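3.2 Recording at home

The Flilik project began as a question from the students in our after-school robotics club in Plindville, who had grown rather fond of their two-armed robot, Kinska, and wanted to know why it was so clumsy at the small jobs their families did every day without a thought. We told them that Kinska had mostly seen the inside of our workshop, and that if they wanted it to cope with a real home, somebody would have to show it one. They took to this idea with more energy than we had planned for!

The recordings were made from a head-worn viewpoint, so that the hands, the floor and a good deal of the household came along together. We asked the families to leave their rooms just as they were, and we are very grateful that they did. Figure 4 is taken from one of these recordings. Both hands are reaching forward over the tiles, with the fingers slightly curled, and the students chose it for their poster because the hand shape is so easy to read — even against a polished floor full of small reflections. 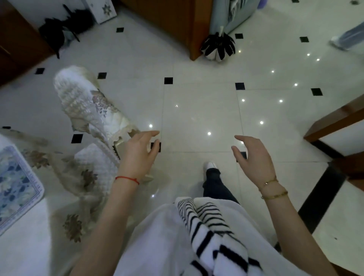
Athumani Papers in Robotics Education, Vol. 13, p. 101

Figure 4. Hands reaching over a tiled floor, with bracelets on both forearms and household furniture beyond.

Scenes like the one in Figure 4 gave the club plenty to talk about. The hand tracker had been tuned on bare arms, and the students wondered whether bangles and a string bracelet would pull the wrist point out of place. They were also worried by the black inserts between the tiles, which have crisp edges and might be taken for objects worth picking up. Both worries went onto the labeling sheet, and we think the sheet is much the better for it.

In all, the club labeled 2000 still images, working in sessions of 90 minutes. Each image was marked by two students, who then sat down together and talked through any disagreement. This was slow, and at times quite lively, but we would keep it in any future version of the course — the arguments over where a wrist ends taught more than our slides did. Training on the labeled set is described in Section 3.3.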